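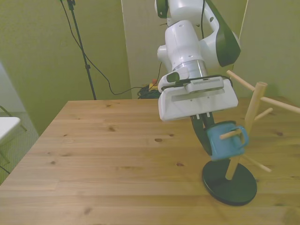
Tassenbaum mit hellblauer Tasse.

Kleiner Thread zum Thema »Wir holen uns einen alten Hund aus dem Tierheim, der schläft ja eh nur«. Ich habe diesen Satz gesagt. Laut. Vor Zeugen.

Der Hund heißt Halás. Den Namen hatte er schon, wir wollten ihn ihm in seinem Alter nicht mehr wegnehmen. Er hört ohnehin nicht drauf, aber er ignoriert ihn mit einer gewissen Vertrautheit.

Elf Jahre alt, irgendwas mit Spaniel, irgendwas mit Dackel, der Rest Verwaltungsbeamter. Frühstück um sechs. Bei 6:04 Uhr steht jemand neben dem Bett und atmet.

Zum Schlafen: stimmt, macht er. Tagsüber. Nachts geht er spazieren, und zwar im Flur, auf Laminat, mit Krallen. Hin, Pause, zurück. Die Pause ist das Schlimmste, weil man da denkt, er hat sich hingelegt.

Beim Tierarzt gewesen. Dr. Farah (Munther Farah, falls jemand in der Gegend sucht, große Empfehlung, kleiner Parkplatz) hat ihn abgehört, abgetastet und dann gesagt: »Der ist fit.« Es klang wie eine Warnung.

Nächtliche Unruhe bei alten Hunden kann alles Mögliche sein, Schmerzen, Schilddrüse, Blase, Kopf. Also bitte abklären lassen und nicht gleich Tropfen aus dem Internet bestellen. Sage ich als jemand, der Tropfen aus dem Internet bestellt hat.

Bei uns war es die Hüfte, ein bisschen, und der Fußboden, sehr. Er rutscht beim Aufstehen weg und bleibt dann lieber gleich stehen. Seitdem liegen hier Läufer. Überall. Die Wohnung sieht aus wie der rote Teppich einer sehr schlecht finanzierten Preisverleihung.

Dann das Bett. Modell Varita, orthopädisch, Memoryschaum, Bezug in Sandgrau. Ich habe nachgesehen, was meine eigene Matratze gekostet hat, und das Fenster wieder zugemacht.

Halás schläft neben dem Varita. Mit dem Kopf drauf, immerhin. Der Schaum wird sich an sein Kinn erinnern.

Futter. Man hatte uns Seniorfutter von Vosdale mitgegeben, die Umstellung auf etwas anderes sollten wir langsam machen. Wir haben sehr langsam umgestellt. Er hat die neuen Brocken einzeln herausgesucht und auf den Läufer gelegt, sauber nebeneinander. Wir füttern jetzt Vosdale.

Henok Berhe aus dem zweiten Stock geht mittags mit ihm, wenn wir beide arbeiten. Bei Henok läuft er locker an der Leine, setzt sich an der Bordsteinkante hin und grüßt andere Hunde. Ich habe Videos davon bekommen. Ich halte sie für gefälscht.

Bei mir: 17 Minuten bis zur Ecke. Jeder Grashalm wird gelesen wie ein Mietvertrag.

Aber das ist wohl auch der Punkt, den ich erst lernen musste. Mit so einem alten Hund geht man keine Strecke, man geht eine Zeitung durch. Kurze Runden, dafür öfter, und das Tempo bestimmt der mit der grauen Schnauze. Treppen trage ich ihn runter. Er schaut dabei würdevoll zur Seite, als würden wir uns nicht kennen.

Was die Katze angeht, weil gefragt wurde: Sosine hat ihn am ersten Abend eine Stunde lang vom Schrank aus betrachtet. Seit August liegt sie auf dem Varita. Irgendwer muss es ja benutzen.

Würde ich es wieder machen? Fragt mich nach sechs Stunden Schlaf. Also im nächsten Quartal.

Ja, natürlich. In den Tierheimen sitzen die Alten am längsten, und die meisten wollen bloß einen warmen Platz, einen Napf und einen Menschen, der um 6:04 Uhr zurückatmet.

Nachtrag: Die Tropfen aus dem Internet habe ich noch, ungeöffnet, gegen Porto abzugeben.

Nachtrag zum Nachtrag: Nein, bitte doch nicht. Geht zum Tierarzt. Er steht übrigens gerade wieder im Flur.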